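Ondholm Opens Up Its Hand Care Routine for the Skudari Arm

ONDHOLM, July – The Gebremichael workshop is happy to share, with anyone who keeps a Skudari arm running, the full setup and care routine it has been using and fussing over for the past 10 months. It covers the hand, the wrist and the elbow, and it begins in simulation, well before a wrench comes out of the drawer.

Every change to the finger settings is first tried on a simulated table with one plain cup, where the hand has to close around it and carry it just clear of the surface.

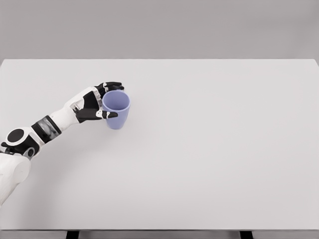 We have now logged more than 659 of these trial grasps, and they have taught us a good deal of patience. Most of the trouble we used to blame on the fingers came from a thumb offset that had drifted a little after a repair, and it now gets checked first.

The open position matters just as much to us. The thumb should sit low at the side of the cup with the four fingers spread above it, and we compare that pose with the saved one before copying any values over to the real arm – a small chore, and one we have grown rather fond of.
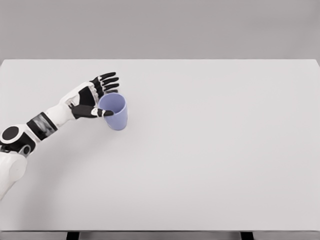 Availability

The routine runs to 134 steps in 3 parts and is free to download with the latest Zika maintenance software. Our Ondholm shop is also open on Saturday mornings for owners who would like to go through it with us over coffee.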